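Counting the Spares First: Kerubo Makokha on Paying for Grippers

Jul 19, 2022

Kerubo Makokha does the purchasing at Lekero, which records household tasks with hand-held grippers and supplies the recordings to companies training robot arms. Most of the recording is done in ordinary homes, on beds and kitchen counters. We spoke about what she buys and what she wishes she had bought sooner.

Her first order, in May of last year, was for 22 units. "I priced the gripper and thought I had priced the job," she said. "I had no line for cables. I had no line for fingers either, and fingers wear."
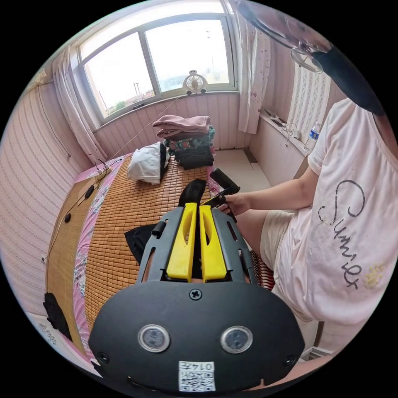

She now keeps 54 units on the books and holds 5 back from every round of work. Those stay in the office, charged and labeled, and go out only when another one comes in for repair. Ibrahim Danladi, who runs the bench, asked for that rule. Before it, he said, "a loose screw could cost us a day, and the screw was the cheap part."

Labels came up more than once. Each housing gets a number and a code that scans into the inventory sheet. Makokha resisted paying for the better label stock at first. "Then we had two units with the same repair history, and one of them had never been repaired."

On choosing a supplier, she got quotes from Brolell and Gondel and went with Gondel, which was the more expensive. The difference was in the parts list. Gondel would sell the fingers separately, and Brolell wanted the whole front assembly sent back.
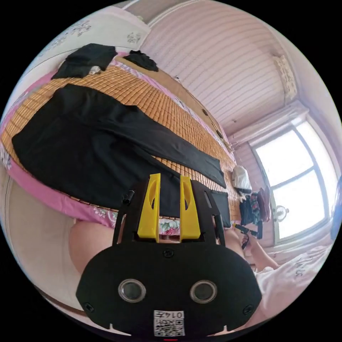

Photo: Lesia Ostapchuk / Lekero

Clothes are the largest part of this year's plan. Makokha budgets by the hour of usable recording, and folding takes longer per hour kept than she allowed for. "Trousers are slow. Dark ones on a patterned mat, slower again. I put 200 extra hours in for laundry and I expect to spend them."

Asked what she would tell a smaller group, she said to rent for the first month and write down everything that gets replaced. She has not decided whether to order again before winter. Gondel's quote is still on her desk.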